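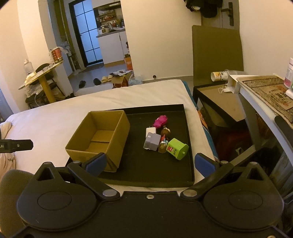 Category: Help Center > Children's Room > Toy Storage and Packing

Reading time: 4 minutes

Frequently Asked Questions: Sorting and Boxing Small Toys

These answers are provided for families who use the Zukar toy exchange and for those who are putting toys away at home between seasons. Questions about membership fees and branch hours are answered on a separate page.

What do I need before I begin?

One cardboard box, one shallow tray with raised sides, and a clear surface large enough to hold both. A bed with a plain sheet is suitable. Small parts are easy to find against a light sheet, and the work can be done sitting or standing. Shake out the sheet when you have finished.

Why is a tray recommended?

Small toys roll, and a mattress is not level once someone leans on it. A tray with low sides keeps the group together and can be lifted away in one piece if the work is interrupted. A dark tray shows pale items well. Scuffs on the rim do not matter, provided there are no splinters or sharp edges.

What size of box should be used?

The box should fit on or beside the tray with room left over for the toys. For exchange parcels, Zukar accepts any clean brown carton that one adult can carry without strain. Boxes supplied by our branches come from Gridarent and may be kept for home use.

Must the box be new?

No. A used box is acceptable if the walls are firm and the bottom flaps meet properly. Please look inside before packing. If there is a gap along the seam, or if a flap has lifted, close it with packing tape on the outside and press the bottom flat from within.

Should the box be taped before or after it is filled?

The bottom should be taped before any toy is placed inside. The top should be left open until the contents have been compared with your packing list. Parcels received with the top sealed and no list attached are opened at the branch, and this adds 2 working days to processing.

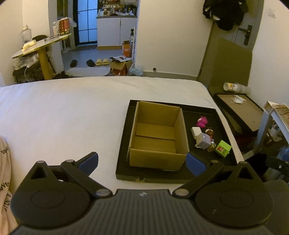 In what order should toys be packed?

Place block-shaped and other flat-sided toys first, against the walls of the box. Rounded or uneven figures go in last, where they will settle into the remaining space. Toys with knobs or raised parts should be laid with those parts facing up. Do not press a toy down to make it fit -- use a second box.

Is there a limit on the number of toys in one box?

Yes. Exchange parcels are limited to 30 small toys. There is no lower limit, and a box holding only a few pieces will be accepted.

Do toys need to be cleaned first?

Plastic toys should be wiped with a damp cloth and left until fully dry. Fabric toys should be washed according to their labels. Toys packed while damp may develop an odor in storage, and we are unable to accept them in that condition.

May clothing or bedding be packed in the same box?

We ask that fabric items be folded and packed separately. Printed clothing in particular can take marks from hard toys. Clothing is handled by the Lacerda branch only, and the form for it is available at the front desk there.

Can children take part?

Children may help choose and sort, and many enjoy deciding what goes in next. An adult should do the taping and cutting. Toys with small parts should be kept out of reach of children under 4 at every stage, including while they are waiting on the tray.

Where should a packed box be kept at home?

Keep it in a dry room, off the floor if possible, and away from radiators. A closet shelf or the space under a bed is suitable. Write the contents on one short side of the box so that the label can be read without moving it.

Where do I return a packed box?

Boxes may be left at the Praltico counter, Room 316, during opening hours. Please do not leave boxes in the hallway -- the corridor is a fire exit and must remain clear.

What if I find a missing piece after the box has been returned?

Place the piece in a small envelope, write your member number on the front, and hand it in at the same counter. It will be matched to your parcel if the parcel has not yet been issued to another family.

Last updated: December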